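Porkel Lebensmittelmärkte nimmt Markt in Bostel nach Umbau wieder in Betrieb

Bostel, 11. Juli 2020. Die Porkel Lebensmittelmärkte GmbH öffnet ihren Markt in der Bosteler Bahnstraße im August nach einer Umbauphase wieder für die Kundschaft. Erneuert wurden die Kälteanlage, die Beleuchtung und der gesamte Bereich der Bedientheken. Das Sortiment umfasst künftig 3.572 Artikel. Davon werden 210 lose oder in Nachfüllbehältern angeboten.

Die bisherige Verbundkälteanlage ist durch eine CO2-Anlage mit Wärmerückgewinnung ersetzt worden. Die Abwärme der Verdichter speist die Fußbodenheizung im Kassenbereich und die Warmwasserbereitung. Sämtliche Normalkühlregale sind mit Glastüren ausgestattet, die Tiefkühlinseln mit Schiebedeckeln. Die Temperaturen werden je Kühlstelle im Minutentakt aufgezeichnet und an die Haustechnik übermittelt.

„Die alte Anlage war technisch in Ordnung, ließ sich aber nicht mehr wirtschaftlich auf ein anderes Kältemittel umrüsten“, sagt Miroslava Hubáček, Leiterin Technik und Bau bei Porkel. „Wir haben deshalb Rohrnetz und Regale in einem Zug getauscht.“

Die Fleisch- und Käsetheke wird um eine Fischtheke ergänzt, die von Dienstag bis Samstag besetzt ist. Backwaren liefert weiterhin die Bäckerei Momier. Eigene Aufbacköfen sind in Bostel nicht vorgesehen. Neu im Trockensortiment sind Gewürzmischungen, Reis und Nudeln des Importeurs Rattanakul, dessen Ware bisher nur im Stammhaus geführt wurde. Die Auswahl hat Lertchai Onsri, Einkäufer für das Trockensortiment, zusammengestellt.
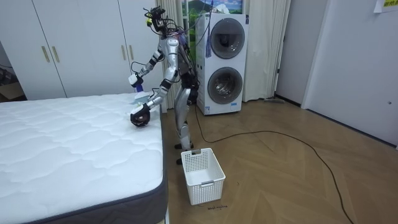 Der Lieferservice des Marktes wird mit der Wiedereröffnung auf das gesamte Gemeindegebiet ausgedehnt. Bestellungen, die werktags bis 11 Uhr eingehen, werden am selben Nachmittag zugestellt. Der Transport erfolgt in Mehrwegkisten mit Kühleinsatz; 2.000 Stück stehen dafür bereit. Auf Wunsch wird die Ware bis in die Wohnung gebracht, bei empfindlichen Böden wie dem hellen Holzparkett im Bild mit Überschuhen und ohne Rollwagen. Waschmittel im Nachfüllkanister kann direkt an der Maschine abgestellt werden, auch an übereinander stehenden Wasch- und Trockengeräten wie der weißen Kombination hinter dem Bett. Leere Kanister nimmt der Fahrer bei der nächsten Lieferung zurück und schreibt das Pfand der folgenden Rechnung gut.

Mit dem Umbau entstehen 13 zusätzliche Arbeitsplätze, überwiegend in Teilzeit. Gesucht werden noch Fachkräfte für die Fischtheke und für die Kommissionierung. Die Marktleitung übernimmt Driss Lamrani, bislang stellvertretender Leiter des Stammhauses.

„Die Laufwege sind nach Warengruppen neu geordnet – Obst und Gemüse am Eingang, Getränke mit eigener Rücknahme an der Parkplatzseite“, so Lamrani. Ein Lageplan liegt am Eingang aus.

Öffnungszeiten: Montag bis Samstag 7 bis 20 Uhr. Bestellannahme für den Lieferservice telefonisch oder schriftlich am Servicepunkt. Bonushefte aus der Zeit vor dem Umbau behalten ihre Gültigkeit.

Pressekontakt:
Simone Araújo
Unternehmenskommunikation
Porkel Lebensmittelmärkte GmbH, Bostel

Abdruck honorarfrei, Belegexemplar erbeten.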